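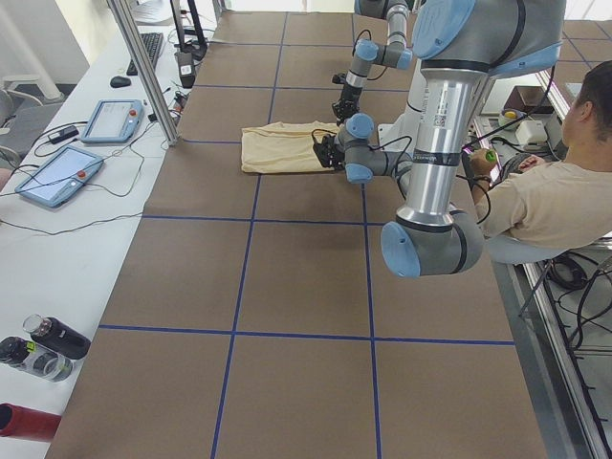 The Surton ranch has been split into two parcels, and the smaller one goes on the market this month. Birsen Yüksel, who has handled the family's land since her uncle stopped ranching, signed the listing papers in November. She asked us to let neighbors and members know before the signs go up on the county road. The parcel is mostly open pasture, and the survey map divides it much the way the blue tape divides the brown paper on that work table, with straight lines one way and straight lines the other. The real fences do not follow those lines everywhere. Anyone walking the property should bring the survey and not trust the wire.

The parcel being sold is 2,367 acres. It takes in the north pasture, the creek bottom, the old bunkhouse and the upper set of pens. The family is keeping the main house, the hay barn and the lower fields, which are leased to Recep Kurtuluş for grazing through next fall. That lease stays with the family's half and is not affected by the sale.

Several of you have asked about water. The creek runs year round in most years but has gone to pools twice that the family remembers. There are two wells on the north parcel. One supplies the stock tanks and has a solar pump on it. The other is at the bunkhouse and was capped when the last hand moved out. Its casing is reported to be sound, but the pump was pulled and a buyer would need to put in a new one. The well logs are in the listing packet.
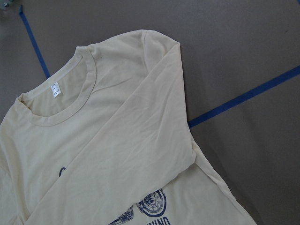

Long-sleeved T-shirt in pale cream, with a ribbed crew neck.

Access is the other common question. The county road touches the north parcel along its east side, and there is a good gate near the cattle guard. The family will keep an easement 40 feet wide across the southwest corner so they can reach the lower fields with equipment when the creek crossing is too soft. The easement is written into the deed and will pass to whoever owns either half later on. It does not give anyone else the right to drive through.

Mineral rights go with the land, as far as the family owns them. A half interest was sold off by an earlier owner and has changed hands since. The title company is still tracing it – expect that part of the packet to be updated.

The asking price is $3,000 an acre. Lucienne Pichon of Flandico Land, the listing broker, said the number was set by looking at grass and water, with very little added for the buildings. The bunkhouse needs a roof. The pens are pipe and in good shape, apart from the loading chute, which leans. Ms. Pichon said the family would prefer to sell the parcel whole. Offers for part of it will be read, but they will not be answered until the first 30 days are up.

There has been talk that the Unnithan tract next door is for sale too. It isn't listed as of this writing. Tülin Özkan, who manages it, told us the owners plan to keep running cows there and have no objection to the new survey line. The shared fence on the west side will be rebuilt in the spring, with the cost split between the two properties as before. A buyer would be taking on the Surton share of that bill.

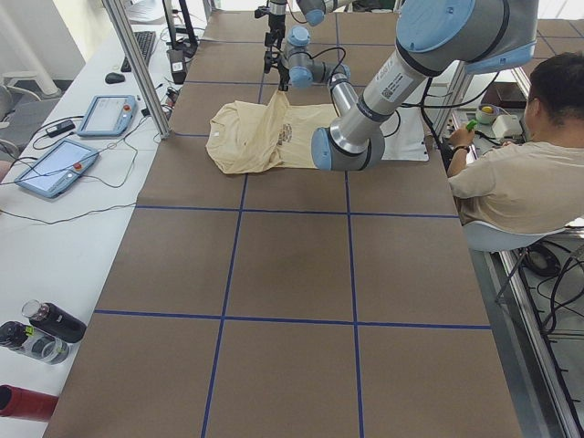 The cream T-shirt on the worktable, showing its small brown printed graphic.

Showings are by appointment only. Please don't drive in on your own, even if you know the place. There are bulls in the creek bottom until the middle of the month, and the gate near the bunkhouse has to stay chained. A pickup with decent clearance will get to everything except the far ridge, and that part has to be walked or ridden. Hunters with permission for this season have already been told which days they can be on the north side, and showings will be worked around them.

The listing packet has the survey, well logs, soil map, tax statements and a draft of the easement. Dela Frimpong has a paper copy at the grange office that can be read there but not taken home. She can also tell you how to reach Flandico for an electronic one. Members who use the Sorkau trail along the creek should note that it crosses the parcel by permission of the family, and that permission ends when the property is sold. We have asked that the trail be brought up with any buyer – no promises have been made.

Posted 9 December 2024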